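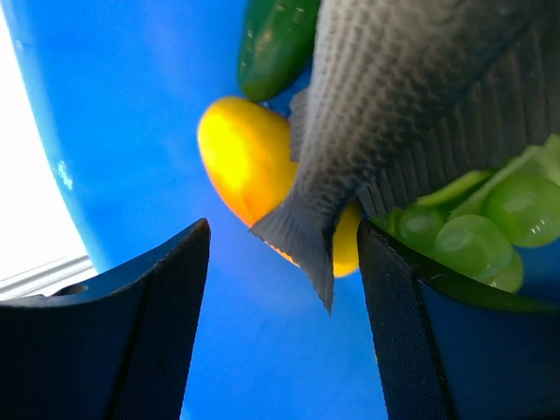 Clerkora: A Novel
Paperback, 314 pages. Stokwood Press.

For 30 years the port office at Kisow has employed one clerk to answer complaints and another to lose them. When the second clerk retires, the first is asked to cover both jobs on the same salary, and finds she has a gift for the new one.

First published in October to a silence the publisher describes as respectful, Clerkora sold out its first printing of 1,000 copies once the city of Machala got hold of it and a reading group there began quarreling over the last chapter. This edition keeps that chapter, restores the missing ferry timetable, and adds a short afterword in which the author declines to explain either.

"Very funny, up to the funeral, and then somewhat funnier." – The Kisow Evening Sheet

Also available as an e-book. The hardcover is out of print, though Stokwood still has a few with the title misspelled on the spine, at full price.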